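4.3 Slipped grasps and late closure

Most of the lost demonstrations in the bedroom set came from one fault. Of the 531 recordings made for the Stisia folding task, 302 passed the automatic check on the first run. In a further 90, the logged finger width did not match the video, and we set these aside for review by hand.
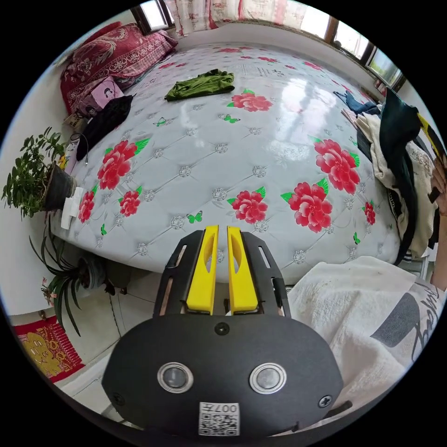 The width signal is sent over the same link as the tracking data. When the link was busy, width readings queued up and were written late, by up to 5 frames. A policy trained on such data closes its fingers after the arm has already begun to lift, and the garment stays where it was. We first saw this on the Kostgate arm in August and took it for a worn pad.

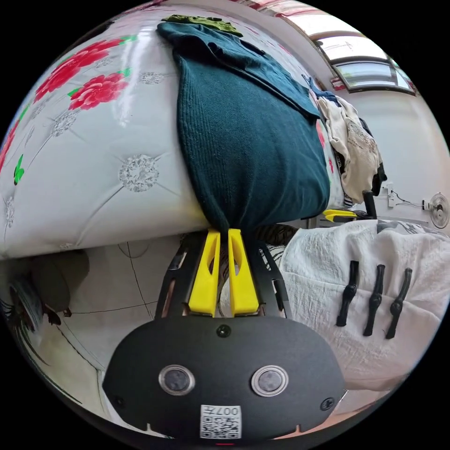
Late closure matters most for thick cloth. A thin shirt can still be caught by a fold, but a knit gives way under the pads and springs back. The ribbed teal sweater, pinched at its lower end where it hangs over the edge of the mattress, is a hard case of this type: the fingers have only a small part of it, and its weight is spread along the drop. If the closing signal is late here, the replayed grasp misses the hem. The Chou filter, which compares width with fingertip motion, flagged these grasps more often than any others.

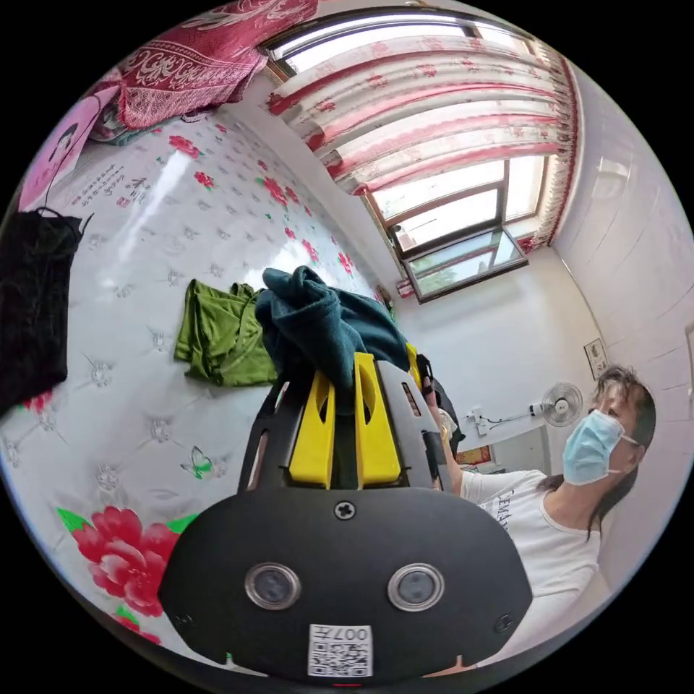 Figure 4. Garment handling with the hand-held gripper in the bedroom setting.

4.4 Changes to the logger

We moved the width signal to its own channel and stamped each reading at the sensor. The Nandden logger now stops a recording when the two clocks drift apart, and the operator has to start the garment again.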